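Clullinent Surden: Grasp and Fold Planning Software for Two-Armed Work Cells

Software > Manipulation > Soft goods

If you've ever tried to get a robot to tidy a pile of washing, you'll know that cloth has a mind of its own. A machined bracket stays the same shape from one minute to the next, and a T-shirt most certainly doesn't. Surden is our planning and control package for people who work with garments, towels, linen and all the other floppy things that ordinary grasp planners would prefer to leave alone. We've been building it for quite a while now, we use it every day on our own bench, and we're rather fond of it.

Surden sits between your cameras and your arm controllers. It takes in colour and depth, works out where the cloth is and which bits of it are worth grabbing, and then plans the motion for one arm or two. You can let it choose the grasp on its own, or you can put a hand in and tell it which corner you'd like (plenty of our customers start that way and loosen the reins later on).

The wrist view is where most new users spend their first afternoon. Surden treats a gripper-mounted camera as a proper input in its own right, with its own calibration, its own exposure settings and its own say in whether a grasp should be trusted. Once the jaws have closed, the pinch monitor compares what it sees between the fingertips with what the planner expected to find there, and you can set how fussy it ought to be.

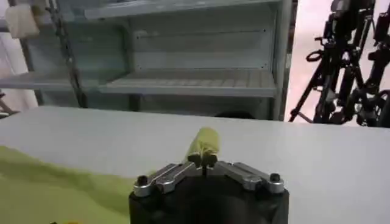

Wrist camera view: a soft yellow-green piece held between the fingertips, over the white table.

The pinch monitor was the most requested feature in the last release, and we've had some lovely notes about it. It keeps a running confidence score for each gripper, which you can log, plot, or wire up to your own recovery routine. If the score drops below your threshold, Surden can pause the arm, back off and try again, or hand control over to the operator. Thin fabrics still want a bit of patience with the settings, and we'd suggest beginning with the cotton profile and working outward from there.

For two-armed folding you'll want the Donati module, which comes with the full licence and can be added to the basic one at any time. Donati plans both arms together, so that neither one tugs the cloth out from under the other, and it keeps an eye on elbow clearance all the while. Fold plans are written as short, readable scripts. You name the grasp points, the fold line and the release, and the module sorts out the paths and the timing in between. There's a simulator view as well, if you'd like to watch a plan run through before you send it to the arms.
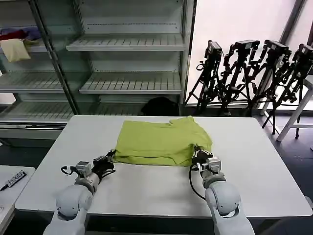
Two-Arm Folding

A grasp at each lower corner of the garment is one of the standard starting poses in Donati, and a good one for shirts. The head camera looks after the whole outline of the cloth and the positions of both arms, and if you have wrist cameras fitted they take care of the close work. Surden fuses the lot into a single cloth estimate, which refreshes as the arms move. Tables in a plain light colour give the outline finder an easy time of it, though patterned and darker surfaces are supported too, with a short background capture when you set up.

Specifications
Camera inputs: up to 8, in any mix of fixed, head and wrist
Cloth model: up to 1760 mesh points
Garment and linen profiles included: 422
Trajectory update rate: 600 Hz
Arms: one or two per licence
Interfaces: Python and C++, with a graphical plan editor

What's in the box
Well, there isn't a box these days, but your download includes Surden itself, the plan editor, the calibration tool and a printable calibration target. The full licence adds Donati and the Distero log viewer, which lets you scrub back through a run with every camera and gripper signal lined up on the one timeline. Distero is handy when a fold has gone sideways and you'd like to know which arm to have a word with.

Licences cover a single work cell, and updates are included for the first year. Discounts are available for universities and TAFEs. The next release is planned for May, with better handling of collars and hoods. If you're not sure whether your arms or grippers are supported, send us the model names and we'll happily check before you spend a cent.

Page updated 1/25/24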